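Where Do the Old Jerseys Go? A Report on Clothing Reuse in Detholm

Final report for the Community Studies project course

Introduction

When I had to pick a subject for this project I already had a bag of outgrown clothes sitting by my bedroom door, and it had been there since April. Every time I walked past it I thought I should take it somewhere, and every time I wasn't sure where "somewhere" was. My mother said the bin behind the grocery store. My neighbor said never the bin, always the shop. So I decided to find out what happens to used clothing in Detholm once a family is done with it, and I got so interested along the way that this report is a good bit longer than I planned (sorry!).

My main question was simple: if a person in Detholm gives away a piece of clothing, what are the chances that another person ends up wearing it? I also wanted to know whether sports clothing is treated differently, as our town has so many kids in leagues and so many shirts with numbers on the back.

Background

Detholm has 2 places that take used clothes. The first is Kadetti, a secondhand shop on the old mill road, which has been open as long as I can remember and still smells of cedar blocks and coffee. The second is the row of drop bins run by Wukus, a collection company that serves the whole county. There used to be a church sale too, but it stopped when the basement was redone, and several people I talked to still miss it.

The two work in very different ways. Kadetti sorts everything by hand in the back room, and whatever goes out on the racks is priced the same day. Wukus empties its bins and trucks the bags to the Zaugg sorting hall, where clothes from many towns are mixed together. From there they may be sold by weight, shipped to other shops, or cut up for wiping rags and padding.

How I did it

I spent my free afternoons at Kadetti for most of the spring term, helping in the back room and keeping a tally in a notebook. I wrote down every piece that came across the table I was working at, what kind of clothing it was, and which pile it went to. The piles were "rack," "hold for season," "rags," and "sorry." The last one is for things with mildew, and there was more of it than you would hope.

I also handed out a short survey at the library and at the end of two ball games. It asked where people take their used clothes, how they decide, and what they think happens next. I got back many more answers than I expected, and some people wrote all the way down the margins, which I loved.

For Zaugg I couldn't get a tour of the sorting floor, but they let me sit in the front office with a cup of tea and ask my questions, and they sent me home with a leaflet.

What I found

By the end I had tallied around 4000 pieces. The biggest group by far was everyday tops, followed by children's clothes and then pants. Of the first 1000 pieces in my notebook, which I checked twice, a little over half went to the rack or to the hold pile. I had guessed far lower. The children's things did best of all, especially coats and anything with snaps that still snapped.

Sports clothing did worse than I thought it would. Shirts with a team name hardly ever sell to anyone outside that team, and a last name across the shoulders makes it worse. Plain practice shirts and shorts were another story. They sold quickly, mostly to parents who knew that the same shirt would be too small by the next season. I came to feel that leagues could do a lot of good simply by leaving the names off.

The surveys showed that most people choose the bins because they are open at night and you don't have to talk to anyone. I understand this completely. But many of them also believed the bin clothes went straight to families in town, and as far as I could learn, very few do. People who used the shop tended to wash and fold their things first, and those folded bags were much faster to sort.

That brings me to folding, which I had not planned to write about at all. A bag that has been stuffed comes out as one big knot, and the person sorting has to pull each piece free, spread it flat and look it over front and back before deciding anything. It took me 12 minutes to get through my first stuffed bag, and I was proud of that until I saw how quickly the regulars went.
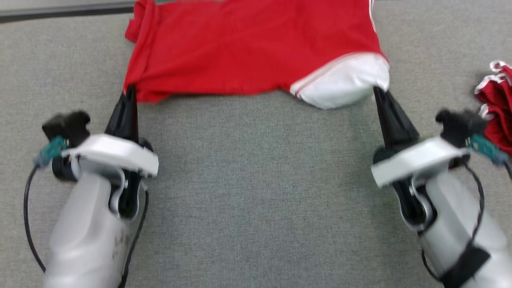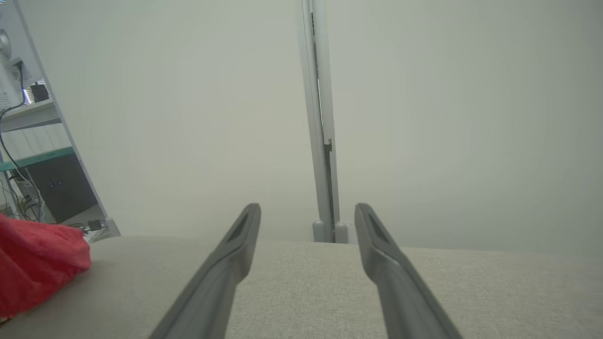
Picking up the near edge of a red garment (first picture), and the light woven fabric surface (second picture).

What I would do differently

I would start the tally earlier, because winter coats were nearly over by the time I had a system. I would also ask on the survey how old people were. I left that off to be polite, and then wished for it the whole time I was adding up answers.

My own bag went to Kadetti in the end, washed and folded, minus one gray sweatshirt that I took back out at the door and am wearing as I type this.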